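Wedstead Needs a Better Way to Call Its River Crews

The inquest into the Flondura footbridge incident has now closed, and the local discussion has moved on to railings. I think that is a mistake. Railings are visible and easy to cost. The time between a call and a boat on the water is harder to see, and it decides more outcomes.

The facts are short. On a Sunday in June a man went into the river upstream of the Flondura bridge. A passer-by rang for help at once. The police reached the bank first, then the ambulance, and both waited for the boat. The crew was paged 4 minutes after the police were, although all the information needed to page it was in the first call.

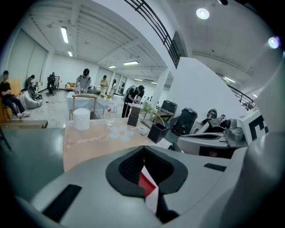 Delay of this kind is produced by the order in which messages are passed. At present a water call in Wedstead goes to the police desk, which confirms the location, then asks the duty officer whether a boat is required, then pages the crew. Each step is reasonable when taken alone. Together they form a queue. Anyone who has sat through the district's public safety meetings will have seen this process drawn as a neat row of circles joined by arrows. The true arrangement is closer to a cluster of round white coasters set out like the petals of a flower, where every piece sits beside its neighbours and none has to wait at the end of a line. A dispatch system for water rescue should have that shape. One call comes in and every service that may be needed hears it together.

The usual objection is that crews would be turned out for nothing. They would, on occasion. Last year the police desk logged 235 calls that mentioned the river or the canal, and most of them needed no boat. But paging a crew is not the same as launching it. A crew member who is told to stand by can be dressed and at the boathouse while the desk is still confirming the location. If the call turns out to be a drifting dinghy, the crew is stood down and has lost part of an evening.

The second objection concerns equipment. The district bought the Ivus paging system to handle fires, and it was set up with a single service at the head of each call type. Uwe Sauerland, who ran the control room until his retirement, told the last meeting that the call types can be changed without new hardware. His estimate for the work and the retraining was just over 3000 pounds. I have not seen that figure disputed. 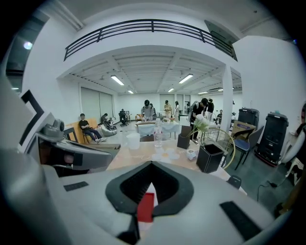 It should be set against the railing proposal. The Aigner report recommends higher barriers at 5 crossings and gives no evidence on where people enter the water. In my reading of the police log, most entries are from the bank, from moored boats or from the steps below the lock. A higher rail on a bridge does nothing for these. I do not oppose the barriers – Flondura in particular has a low parapet on its downstream side – but they should not be first in the budget.

There is also the matter of records. The police note the time of the call and the time of arrival. The boat crew notes the time of launch. The two logs are kept separately and nobody is required to compare them, so the gap at Flondura came to light only when the coroner asked for both. A joint log, published each quarter, would show whether simultaneous paging was working and would give the district grounds to withdraw it if it was not.

The budget vote is due before the autumn. Councillors should ask for the paging change to be taken as a separate item, ahead of the barriers, with the joint log attached as a condition.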